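The Stamping Clerk of Soridby

By the Monday before Christmas most of the second floor had gone home, and Prasert Sombatkul had the laboratory at Soridby to himself, along with a tin of his aunt's ginger biscuits and a robot that was learning to use a rubber stamp.

He was fond of the robot, though he wouldn't have said so in front of the people from Camacho, who paid for it. It was called Pratico on all the forms, and his job since September had been to find out whether it learned better from tidy lessons or from untidy ones. The tidy lessons had been recorded on a bare table with only the stamp, the pad and the paper. For the untidy ones he put out whatever was in his bag or his desk drawer, moved it all about between goes, and let the robot get on with it (his supervisor called this "clutter training" in the paper, and his aunt, when he explained it on the telephone, called it living with your uncle).

The two sets had been trained in just the same way, with 1,628 tries for each at the end, spread over more evenings than he liked to remember. Every try was the same small errand: ink the stamp, carry it to the clipboard, press, come back. He had filled so many sheets that the cleaner had asked him, quite kindly, if he was running a post office.

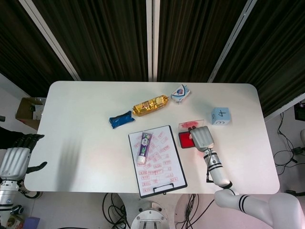
Pratico at the ink pad, with the toothpaste lying on the sheet.

The toothpaste had been a late idea. He had wanted something lying on the paper itself, something the robot had never met in a lesson, and the tube was in his overnight bag. A tidy-taught robot, he felt fairly sure, would go straight for the middle of the page and stamp the toothpaste. He had written that guess on the back of an envelope and sealed it, so that he couldn't fib to himself afterwards.

At twenty past nine the last try finished and the arms went still. Prasert ate a biscuit, then another, and made himself wait for the table of results to fill in before he looked at the bottom line. The untidy lessons had given 1,443 good stamps. The tidy ones had done a good deal worse, and had gone for the toothpaste again and again, with what he could only think of as enthusiasm.

He rang his aunt, although it was late, because she had been asking after it for weeks.

"So the messy one won," she said.

"On this table, with this stamp. I'd want to try it with cups before I said any more than that."

"I shall tell your uncle," she said, and he could hear her already calling up the stairs.

He wiped his fingers, opened the log and typed 23 December 2019 at the top of a new page. Then he went to see whether there were any clean cups in the kitchen.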